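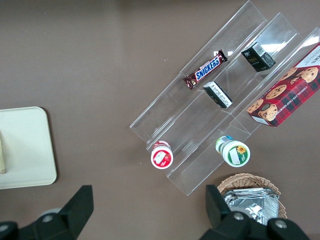 Has anyone cut back on snacking by putting the stuff out where they can see it? My sister-in-law swears by this. Her theory is that hidden candy turns into forbidden candy, and if it sits in plain view you get bored of it. So a Snickers goes in the top channel of a clear tiered stand, wrapper and all, and you're supposed to walk past it. I read the same advice in the Wunent newsletter in January and I don't buy it. I've walked past plenty of candy in my life and bored is not how I'd put it.
clenanlow_greer

Reading time: 2 min

mok19
It's the opposite for me. If I see it I eat it. We had an open bowl at the front desk at my old job and I gained 14 pounds. Top shelf, behind the flour, done.

Brigitta Imhof
@mok19 that's one office and one bowl. I keep chocolate on the counter and a bar can last me a month. My mother locked everything up and all three of us kids were sneaking food by age ten.

mok19
Or you just don't like chocolate that much.

Brigitta Imhof
I like it fine, thanks.

susunov
Where does the newsletter get this from? I've seen "studies show" on both sides and never a link. Anyone selling a plan has a reason to make it sound easy.

clenanlow_greer
No link. There was a line about "1000 happy members" and then a sign-up button. That's partly why I'm asking here.

susunov
Figures. I'd skip the sign-up. Why not just buy less of it?

clenanlow_greer
Because I live with two teenagers. I'll try it on the counter for a couple of weeks and report back, but I'm not expecting much.

mok19
My money's on the teenagers.

Contact us | Copyright Clenanlow Kitchen Boards | Back to top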